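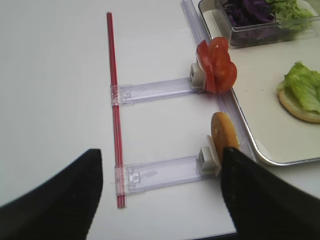 Search reviews Search
Reviews > Teaching hardware > Remote control kits

Viltico Issa leader arm and teaching kit
Tue 15 September
By Asanka Mondal

The Issa is a tabletop leader arm with a matching pair of soft-tipped fingers for the follower side, a wrist camera mount and recording software. Viltico sells it to small labs that want to collect demonstrations by remote control without building their own rig. I have had one on a bench for nine weeks, on loan from our own equipment pool and not from the maker.

Most kits of this type get reviewed on block stacking. I used burger assembly, which is closer to what we are paid to do. The follower reaches into a tray with a bun and lettuce on it, and the toppings wait in small upright holders beside the tray. Tomato slices standing on edge are a reasonable test of a leader arm. They tear under too much force and slide under too little, and the holder leaves a narrow approach.

Setup

Mechanical assembly took one morning. The base clamps are good. The cable exits are on the wrong side for a right-handed operator, and the strain relief is a zip tie. Joint calibration is a guided routine of 9 poses, and it has to be repeated whenever the leader loses power. The manual mentions this once, in a footnote on the mounting page.

Software installation was less pleasant. The recorder depends on an old driver that conflicted with our existing one, and Gayan Biswas spent most of a day separating the two. Viltico has promised a fix. We were told May, and it did not arrive in May.

Remote control

Free motion is smooth and well damped. Gravity compensation holds the elbow where you leave it, though the wrist sags a little at full extension. Latency over a wired link was low enough that I stopped thinking about it. Over wireless I noticed it on every fine approach, and I would not record that way.

The trigger is the weak part. Travel is short and the last portion is stiff, so the difference between holding a slice and crushing it is very small. There is a scaling option in the settings file (not in the interface) that limits closing speed near contact. Set it before you do anything else. The force cue through the handle is a vibration, on or off, with no gradation.

Hand guiding

The other teaching mode lets you hold the follower and move it directly. It suits waypoints: above the holder, in front of the slice, over the bun. It is poor for the grasp, because your hand ends up beside the fingers and in view of the wrist camera. I now record the entire task remotely and use hand guiding only to save start poses.

Results

Four operators recorded 60 demonstrations of a single topping transfer, tomato from holder to bun. Tania Khondokar's were the cleanest and also the slowest. The recorder accepted everything, including several runs where the slice folded on release, so somebody has to review by eye. The replay viewer is fast and lets you trim the ends of a run, but you cannot tag a section in the middle as bad. You keep it or you delete the run.

A policy trained on the accepted runs placed the slice in 88 percent of trials with the holder in its usual position. With the holder shifted sideways it did much worse — our data contained very little variation there, and I do not hold that against the kit.

Fingers

The black fingertips taper to a point, which helps with thin food standing on edge. Seen from the wrist camera they take up a lot of the lower view, and on a close approach the right one can cover part of whatever you are reaching for. A second, fixed camera is close to mandatory. The kit has one spare port for it and no bracket.

Compared with the Gulora

The Gulora arm has a better trigger and proper graded force feedback. It also needs a larger bench, and its recorder writes a closed format that has to be converted. For food and other soft items I would take the Gulora handle with the Issa software if such a thing were sold. For general pick and place, the Issa is sufficient and easier to live with.

Buy it if you have a wired bench and someone comfortable editing a settings file. Wait for the revised trigger if your work is mostly soft or thin. Firmware used was the version current at delivery; the later update changes the vibration pattern and I have not tested it.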